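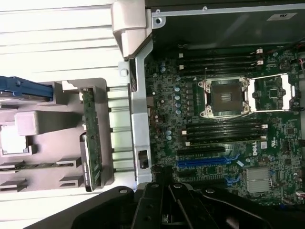

Workstation with the case open, socket cover on, memory out.

About Tollero

We take used office computers apart, clean them, fix them, put them back together and sell them. Also do repairs for people who walk in. That's the whole business.

Started with 2 benches and a borrowed label printer. Now we have 13 benches, our own label printer (it jams), and a back room with shelving up to the ceiling. Last year 3,000 machines came through the door, desktops and workstations mostly. Some laptops. We don't do phones, please stop bringing phones. We don't do TVs either.

What we do all day

Truck comes in the morning. Everything gets a ticket with a number, and the ticket stays with the machine till it leaves. Side panel off first. Then the drives come out, before anybody plugs anything in. Drives go in the locked cart and get wiped or shredded, whichever the owner picked on the form. If the form is blank we shred.

After that it's memory, cards, cooler, processor. Parts go in trays with the same ticket number. Blow out the dust (outside, or in the booth if it's raining). Check the board over with a light. Bent pins in the socket are the big one, so when the processor comes out, the plastic cover goes on. Right away. New people hear this a lot in their first week.

Then the boring half. Wipe down the case, check every fan, check the drive cage for cracked clips, new coin battery, new thermal paste. Memory back in one pair at a time. Overnight test. Whatever passes by 9 a.m. goes to the sales shelf, whatever doesn't goes back to the bench with a note on it. Hopefully a readable note.

Why workstations

We like them. Big cases, room for your hands, lots of memory slots, drives that slide out on a carrier instead of hanging off four tiny screws. An old office workstation with more memory and a decent drive will do homework, photo editing, bookkeeping and most of what a small shop needs, for years. They're heavy though. Bring a car, not a bike. One customer did the bike thing and we ended up delivering it.

The parts wall

Some machines don't make it. Dead board, case somebody backed a van into, that sort of thing. Those get stripped for parts. At last count the wall had 471 bins, sorted by maker and then by what the thing is: drive handles, cage pieces, fan shrouds, socket covers, latches, screws, screws, more screws. If you broke a little plastic piece and the maker wants you to buy a whole new assembly, come ask us first. Bring the broken one. A photo is ok but the peice itself is better, half of them look the same on a phone screen.

Small plastic parts are usually free if you're buying something else.

Muvora

Muvora is our stock program. It's homemade and ugly and it works. Every ticket, tray and bin is in there, so when you call about a machine you dropped off we can tell you what stage it's at. Have your ticket number ready. Without it we have to search by last name and it takes forever.

Lysenko Street and Altevix

The shop is on Lysenko Street, in the old carpet warehouse, blue door, ramp on the left side. Parking in back. Ring the bell if the front's locked, we're probably in the booth and can't hear the door.

Offices clearing out more than a handful of machines should ask about Altevix, our pickup service. Same people, same truck, different phone line. We come get them, you get a list of every machine and what happened to each drive. Cables and power cords welcome. Monitors only if they turn on.

Learning here

We run a bench class every June. Small group, evenings, you take apart a machine down to the bare case and build it back. No experience needed, tools are here. Wear shoes you don't mind dropping a screwdriver on. Sign up at the counter, it fills early and theres a waiting list most years.

Warranty and returns

Every machine we sell has a warranty card taped inside the side panel. Don't throw it out. If something quits, bring the machine and the card and we'll fix it or swap it. If you opened it up and added memory yourself, that's fine, doesn't void anything. We'd be a bit silly to complain about people opening computers.

Drop-off is at the counter, 10 to 5. Take the drive passwords off first if you can. If you can't, tell us and we'll write it on the ticket.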